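Community Safety Outreach Worker (Knife Crime and Youth Violence)
Plutcombe Safer Streets Partnership
Posted 9/11/22

Hours: 22 a week, including two evenings
Contract: fixed term to the end of February, with a possible extension
Based at: Bramwell House, Plutcombe
Reports to: Areti Gavalas, Outreach Manager

We are looking for an outreach worker to join our street team in Plutcombe and the Droltari estate. The team talks to young people aged 11 to 18 about knives, fights and threats, and helps them and their families get support early. Last year we worked with 362 young people, most of them referred by schools or by the youth justice service.

The post is open because we have been given money to add evening sessions on the estate. You would work in a pair at all times when out on the street. You would not be expected to break up fights or to do the job of the police.

What you will do
Go out on foot with a colleague on two evenings a week, between 4pm and 9pm.
Hold a small caseload of up to 7 young people and meet each of them weekly.
Run short workshops in secondary schools and at the Civa youth club.
Write up your contacts the same day on our case system.
Go to the monthly meeting with the council, the police and the housing office.
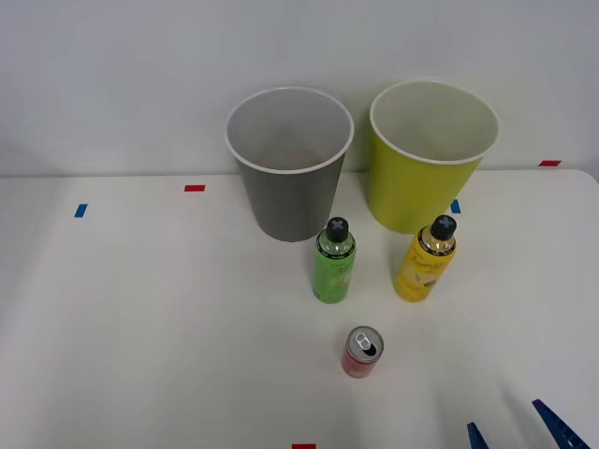

Grey bin and green bin, both with white rims.

What we need from you
You should have worked with teenagers before, paid or unpaid, and be able to show how you handled a difficult conversation with one. You need to know the basics of safeguarding and be willing to do our full training in your first month. Clear written English matters, as some of your notes may be used in court.

A youth work qualification is useful but not required. We would like to hear from people who grew up in the area or who have been affected by violence themselves. A past conviction will not rule you out - tell us about it and we will talk it through with you. An enhanced DBS check is needed before you start.

What we offer
Pay is on the partnership's grade 9, worked out pro rata. You get a work phone, paid travel between sites and a session with an outside supervisor every month.

How to apply
Ask at the Bramwell House front desk for an application form, or have one posted to you. CVs on their own will not be read. If you would like to talk about the job first, leave your number at the desk and Areti Gavalas will ring you back. Interviews will be held at Bramwell House and will include a short talk with a panel of young people.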